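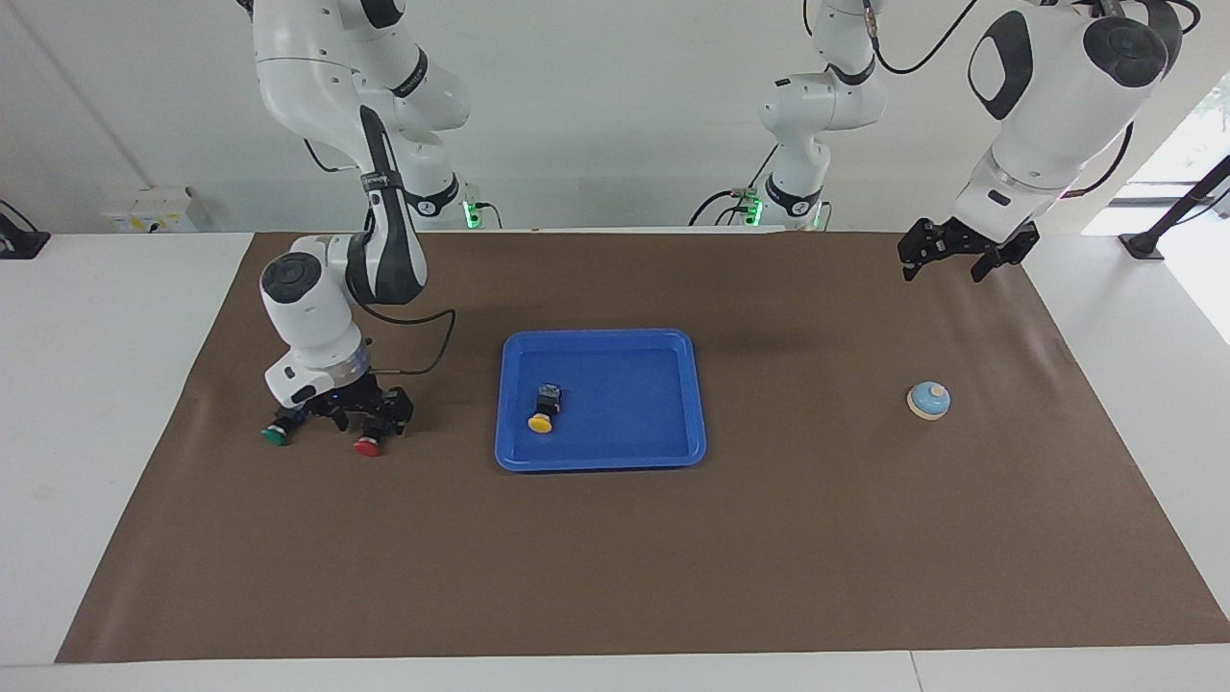

Ticket 2903 -- Taltgate bimanual cell, policy evaluation
Component: Dridudeo policy, instruction-following head
Status: resolved, follow-up open
Opened: 23rd April

Success rate on the "put the named button in the tray" task dropped sharply after the retrain, and the drop is confined to one kind of instruction. Commands that name a color and an object ("yellow button in tray") score the same as before. Commands that refer to an object by what is left over ("the button that is not in the tray, nearest the bell") fail most of the time. The evaluation layout is the usual one: blue tray between the arms with the yellow-capped button lying on its side in it, green and red buttons out on the mat by the right gripper, bell by itself on the other side of the tray. With that layout the correct answer to the command above is the red button. The policy goes for green.

Expected: right arm closes on red, lifts, releases over tray.
Observed: right arm closes on green, lifts, releases over tray. Motion is clean. No stall, no retry, no force limit hit. The rollout ends with a normal termination flag, so the automatic scorer marks it complete and only the label check catches it.

Environment
Policy: Dridudeo, checkpoint after the November data merge
Baseline: Dridudeo, checkpoint before the merge
Logger and replay: Maglaya
Scorer: Tretel, label check on
Training demonstrations added in merge: 800
Evaluation rollouts per checkpoint: 400

Log

Entry. Reproduced on the cell using the stored start poses. Same wrong choice, same approach path. Swapped the green and red buttons by hand and reran. The policy still goes for green, now at the other position. It is following the color and ignoring the position.

Entry. Checked calibration first, as this was the cheap thing to rule out. Hand-eye offset on both arms is inside tolerance. Replayed a baseline rollout through Maglaya open loop and the gripper arrived where it should. Not a calibration fault.

Entry. Ran the baseline checkpoint on the same start poses. It picks red on the relational command. Regression confirmed as belonging to the retrain.

Entry. Suspected the text encoder. Compared embeddings for the relational commands between the two checkpoints. They are identical, as they should be with the encoder frozen. Closed this branch.

Entry. Went through the merged demonstrations by command type. Color commands are balanced across green, red and yellow. Relational commands are not. In the new batch almost every relational command has green as its target. The collection script draws the target before it draws the layout, and for relational commands it was falling back to the first item in the object list whenever the layout did not produce a unique answer. The first item is green. The command text was then written as if the answer had been unique.

So a good part of the relational data is mislabeled, and what the policy learned from it is a shortcut: if no color is named, take green. This matches the swap test.

Entry. Wrote a filter that recomputes the target from the logged object poses and drops any demonstration where the recomputed target is different or ambiguous. Retrained from the baseline checkpoint on the filtered set with no other changes. Same seed, same schedule.

Entry. Evaluated the filtered checkpoint. Relational commands are back at the baseline level. Color commands unchanged. Swap test passes in both arrangements. Bell commands, which use the left arm, were never affected and still are not.

Entry. Tried keeping the ambiguous demonstrations but blanking their command text, on the idea that the motion data is still useful. Grasp quality did not improve over the filtered run -- if anything, release over the tray got slightly worse. Dropped.

Resolution
Cause: silent fallback in target selection for relational commands.
Fix: fallback removed. The script now redraws the layout until the target is unique, and raises an error after 2 failed draws so the operator can move the objects.
Data: filtered set replaces the merged set. The old one is kept read-only under its original tag and should not be used for training.

Follow-up
Tretel should report the object chosen next to the completion flag in the summary table. At present it is one level down, in the per-rollout file, and the headline number for the bad checkpoint looked fine.
The swap test goes into the standard evaluation for any task with more than one button on the mat.
Still open: whether the left arm shows the same shortcut once relational commands are added on its side. No demonstrations exist for this yet. Leaving the ticket linked to the collection plan.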